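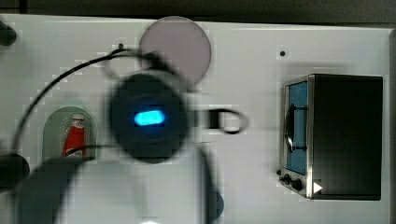

The Small Oven Earns Its Counter Space

Jadwiga Malinowski gave up on her full-size oven in December. It took too long to heat for two pieces of toast and a leftover chicken leg, and she was cooking for one most nights. A toaster oven now does nearly everything.

"I thought I would miss the big one," she says. "I use it for pans now. Storing them, I mean."

Her routine is simple. The plate goes out first, on a clear stretch of table, so hot food has somewhere to land. Bottles and sauces stay together on a tray, well away from the oven door — oil near a heat source is a bad habit, she says, and she had it for years.

Lucienne Lecomte, who teaches evening cooking classes in Saler, tells students to leave room on both sides of the oven and to empty the crumb tray after every 2 or 3 uses. She also suggests checking the label before sharing an outlet. Her own model draws 2000 watts, and it once tripped the kitchen breaker along with the kettle.

Related
A Week of Sheet-Pan Suppers
Which Plates Can Take the Heat?
Vukport: Where the Locals Eat Breakfast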